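4. Première mise en service du distributeur de croquettes Linbridge

Vous avez monté le bac, vissé la trémie et retrouvé la vis qui avait roulé sous le frigo. Il reste à présenter l'appareil au principal intéressé, qui le considère déjà comme un ennemi ou comme un buffet.

4.1 Remplissage

1. Placez l'appareil contre un mur, hors de portée d'une queue enthousiaste.
2. Versez les croquettes jusqu'au repère MAX, soit 1 000 g. Le chien vous dira que le repère est trop bas.
3. Verrouillez le couvercle. Deux clics. Un seul clic équivaut à un libre-service.
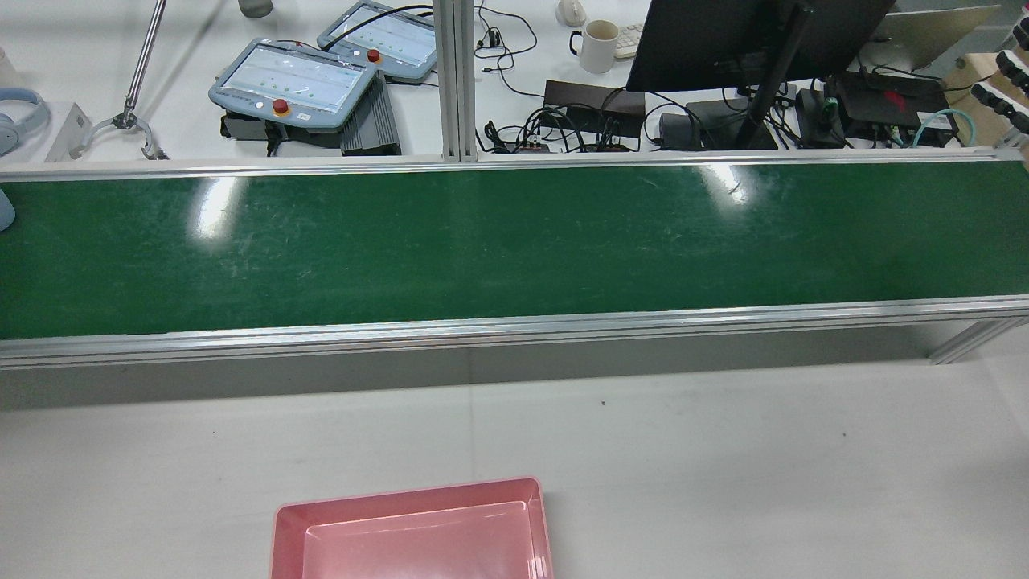 Fig. 7 : tapis vert et profilés en aluminium.

4.2 Réglage des portions

4. Maintenez la touche PORTION jusqu'au bip.
5. Choisissez la quantité par repas, par paliers de 15 g.
6. Validez. Si l'écran affiche E37, la trémie est vide, ou le chien s'est assis sur le câble.
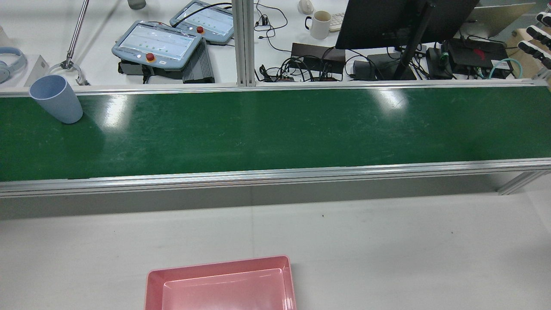 Note : après une coupure de courant, l'heure est perdue mais les portions restent en mémoire. Refaites le réglage avant le coucher, à moins d'apprécier les repas servis à trois heures du matin.

4.3 Accoutumance

7. Le premier jour, déclenchez la distribution à la main, en présence de l'animal.
8. S'il aboie sur l'appareil, ne répondez pas à sa place.

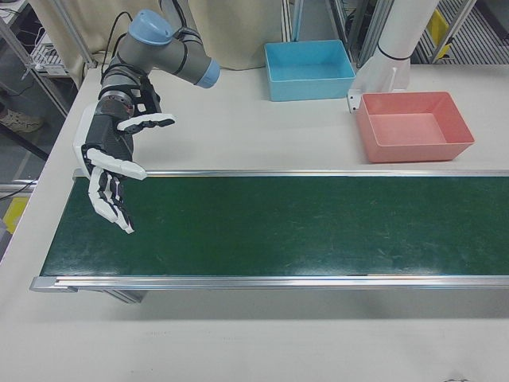

9. Passez en mode automatique quand il mange sans surveiller le couvercle du coin de l'œil.

Attention : débranchez l'appareil avant tout nettoyage. Le bol Fernandes (réf. 416) passe au lave-vaisselle ; le socle, non. Les chiots mâchonnent les câbles : utilisez la gaine fournie.

Notice révisée le 16 avril 2022.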